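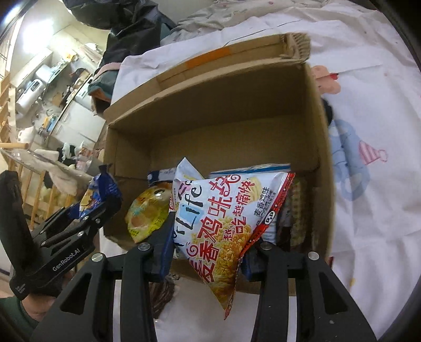

**Lumanlan Car Rental – return and turnaround checklist, compact cars**

Checked 9th April, Stidard lot, bay 10. Please fill in every line, even when all is well, and do write a comment if something strikes you. We'd so much sooner read a long note than get a call from a customer stuck on the shoulder!

**Outside**

- [x] Walk all the way around, doors shut – *fine, apart from a light scuff on the rear bumper that was already on the pickup sheet*
- [x] Windshield – *no chips. Wiper blades are getting a bit streaky but should see us through to July*
- [ ] Tires – *front left is 2 psi under the door sticker, so I've left this open until the air line is free*
- [x] Lights and turn signals – *all good*

**Under the hood**

- [x] Oil – *between the marks*
- [x] Coolant – *fine*
- [ ] Washer fluid – *low again. I know the jug lives on the top shelf now and it's a stretch, but do please top it up before the car goes back out*

**Inside**

- [x] Seat belts – *all pull and lock nicely*
- [x] Child seat anchors – *clear, covers back on*
- [x] Floor mats – *driver's mat hooked on both pegs (I tugged it to be sure)*
- [x] Seat pockets, glove box and under the seats – *some 2 minutes with a flashlight is plenty. One parking stub, thrown out*
- [ ] Plilo tracker – *green light comes on, then drops out when the car is moved. Reported to the Iron Street office, waiting to hear*

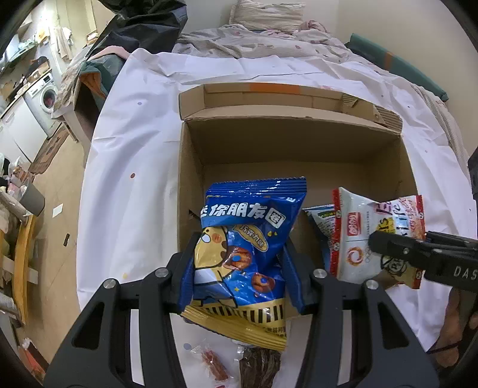
*Chocolate-flavor snack in a blue and gold bag.*

**Trunk and paperwork**

- [x] Spare, jack and wrench – *all there, strapped down*
- [x] Warning triangle – *in its sleeve*
- [x] Registration and insurance card – *in the door pocket, please move them back to the glove box where customers look first*
- [x] Keys – *2 sets, both tagged*

**Result:** hold. Three lines open, and the tire and washer fluid can be cleared this afternoon. The tracker may take longer, so if the office wants the car out without it, get that in writing and clip it to this sheet.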